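Hamarier, series 2: I'm fully obsessed again

Right, I've now watched episode 8 of Hamarier twice, and my tea went cold both times, so I think it's safe to say the show has got its hooks back in me. I was a bit lukewarm on the new series at the start (too many drone shots of the lake, not enough people being awkward in kitchens), but wow, has it picked up!

For anyone who hasn't been following, the idea is that strangers move into a row of holiday cottages in a village called Ralunley, get paired up by the producers, and have to run a small business together until the end of the run. No cash prize for falling in love, no villa, no hot tub. They get a shop, a lease and a very grumpy landlord. It shouldn't work as telly. It's my favourite thing on at the moment and I have bored everyone at work with it.

Spoilers from here on, so come back when you've caught up.

The pairing I got completely wrong

When Tavion Tillman and Demetrius Nakamura were put together in the opening episode I groaned out loud. Tavion had just told the camera he couldn't stand being told what to do before lunch, and Demetrius turned up with a laminated timetable. I gave them a fortnight. I even said so on the forum, and somebody has very kindly dug that post out and quoted it back at me.

But look at them now! The repair shop is the only business in the village that made money this month, and the pair of them have turned into the best double act on the show. The bit where Demetrius tried to teach Tavion to do the till and they both ended up sitting on the floor behind the counter, crying with laughter over the same receipt, was lovely. It wasn't set up either, or if it was then they're both wasted on reality telly and should be on the stage.

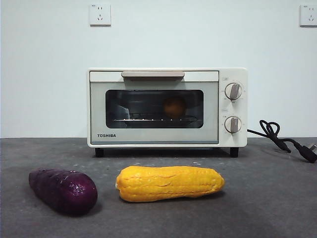

What I like most is that they still argue. The row over the window display went on for most of an episode and neither of them was being unreasonable. Tavion wanted the old radios in the front where people walking past would stop and look. Demetrius wanted the price list there so nobody came in expecting a bargain. They ended up doing both, badly, and then fixing it overnight. You could feel them working out how to disagree with each other — much more fun to watch than somebody storming off to a balcony.

I do wish the editing would trust them a bit more. Every time they have a proper conversation the music swells up as if we might not have noticed that something nice is happening. We noticed! Let them talk!

And then there's the Giltodus

I haven't got over the Giltodus. If you missed it, that's the name the contestants have given to the big village task in the middle of the series, where all the shops shut and everybody has to put on one event together. Last year it was a food market and it was chaos. This time it was a dance in the village hall, and it was chaos with a band.

I thought the vote for who would run it was the most gripping thing they've done so far. The bakery pair wanted it badly and had clearly been making plans for days. The flower shop pair didn't want it at all and got it by 2 votes, and their faces when the envelope was opened were a picture. Then off they went and did a brilliant job, with the hall full by eight and half the village on the floor doing a dance I'd never seen before. I had a go at it in my living room afterwards. I do not recommend this if you have a low coffee table.

My one grumble is that we barely saw the clearing up. I know that sounds odd, but the clearing up is where all the good chats happen on this show. Everyone's tired and slightly sweaty and they forget they're wearing microphones. We got a few seconds of stacking chairs and then it was straight to the next morning. There must be hours of it sitting on a hard drive somewhere and I want to see the lot.

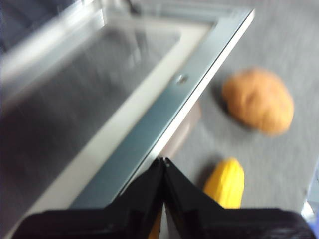 Your theories, and mine

The comments on my last post got up to 715, by far the most I've had on here, and I have read every one of them. Most of you think the Iwasaki cottage is being kept empty for a late arrival. I was sure it was just used for storing kit, but after the shot of the lit upstairs window right before the credits I'm coming round to your way of thinking. It would have to be someone from the first series, surely? My money's on one of the bookshop lot, and if it's who I'm hoping for I will scream so loudly that next door will come round to check on me.

A few of you also asked whether I think the grumpy landlord is secretly an actor. I don't! I think he's a man who owns some cottages and is very tired. He did smile at the dance though. Go back and watch the bit with the raffle, he's on the left by the coats, and he's tapping his foot.

I'll have the next recap up the morning after it airs, as long as I'm awake. If you've spotted anything in the opening titles that's changed since the start of the series, pop it in the comments, as I'm certain the boat on the lake used to be red.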